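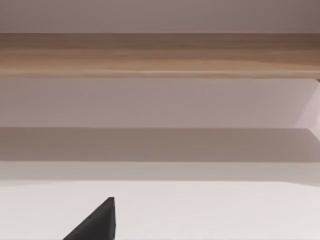
Wonby Auctions Opens Entries for Vintage Radio and Test Equipment Sale

CRABTREE, August 9, 2018 — Wonby Auctions will offer the workshop collection of the late radio engineer Ettore Pellegrini in a single-owner sale next January. The collection comprises 124 lots of domestic receivers, signal generators, valve testers and service literature. A further section is open to outside vendors, with entries accepted until the catalog closes.

The receivers date mainly from the 1930s to the late 1950s. They include 31 AC/DC table sets, several battery portables and a run of console radiograms. All sets will be sold as untested unless the catalog states otherwise. Where a set has been powered, it was brought up on a variable transformer with a series lamp limiter, and the readings will be printed with the lot.

"Buyers of this material want to know which capacitors have been changed and whether the output transformer is open," said Maureen Bramwell, head of technical sales at Wonby. "We have measured winding resistance on every mains set and noted replaced components where the work is visible from below the chassis."

The test equipment section includes Zultar bridge instruments and two Andix audio oscillators, one with its original calibration chart. Calibration is not guaranteed on any instrument. Valves will be sold in boxed groups by base type. The stock book lists 2957 pieces, of which the octal and B7G types have been checked for emission. Rectifiers have been checked for heater continuity only.

Service sheets and manufacturers' manuals account for 95 folders, indexed by Shirley Pearce from Pellegrini's own card file. The index will be supplied to the buyer of that lot.

Sets with live-chassis construction will carry a red tag. Line cords of the resistive type have been cut back and must be replaced before use. Asbestos heat shields, where found, have been left in place and bagged — buyers are responsible for safe handling after collection.

Viewing is by appointment at the Crabtree saleroom. Console sets cannot be shipped by Wonby, but a list of carriers is available on request. Smaller lots will be packed with valves removed and wrapped separately.

Entries and condition reports: Malte Lammers, Vintage Electronics Department
Press contact: Kelly Ellwood, Wonby Auctions, Crabtree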